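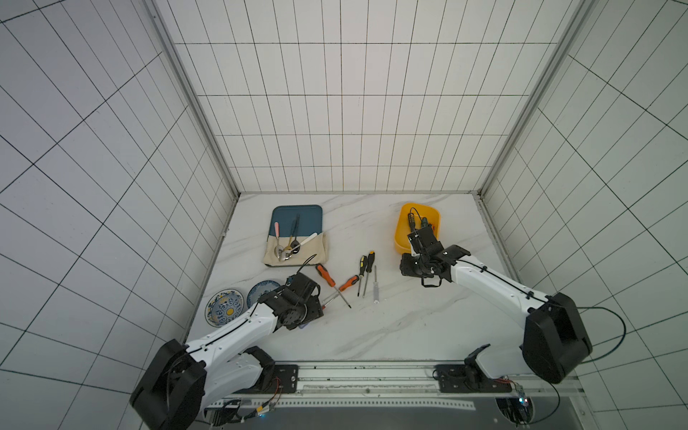
Drirkiswood has started a vehicle weight and brake inspection program on the Cabral freight corridor, the city's transport office said in March. Inspectors checked 1,535 trucks and buses in the first phase and issued 724 notices, most of them for worn brake linings, unsecured loads or expired registration.

The program uses 14 portable axle scales supplied by Stornura. Readings go to the office's records system, run by Votutel, and are matched against the registered gross weight - a vehicle over its limit by more than 300 kilograms is held until the load is reduced.

Operators given a brake notice must present the vehicle for a second test before it returns to service. Checks run from 5 a.m. at the northern weigh station, and the second phase will add the port access road.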